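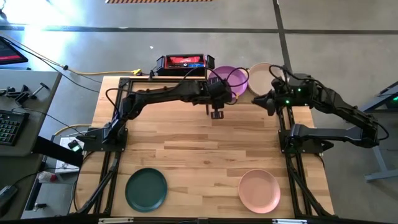
Ticket 3495: Plate cell, rule 6 (arm clearance)
Opened Dec 15, 2018 by B. Laskowska, Rillberg workshop
Status: open, waiting on Jidine

Fault: both arms stop with code 653 when the grippers meet over the middle of the table. Rule 6 says one arm in the shared zone at a time. The arms have not read rule 6.

Tried so far:
Restarted the controller. Same code, slightly faster.
Cut the speed limit from 900 to 800. It now stops more politely.
Checked rule 9, cables clear of the wrist joints. The left arm has slack looped over its wrist and forearm. Needs tying back before the next run.

Reply from Jidine: please confirm the fingers are empty and open before each reset, as per the site rules, and attach a wrist view. 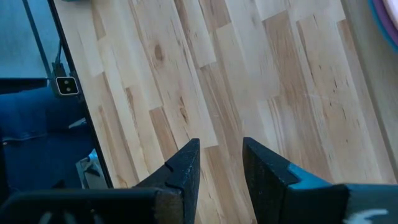 Wrist view, fingers open, nothing held.

Bogumił's note: attached as asked. Rule 6 stays as written until Jidine sends the zone lock. Please don't fix it by deleting the rule, as was done in July.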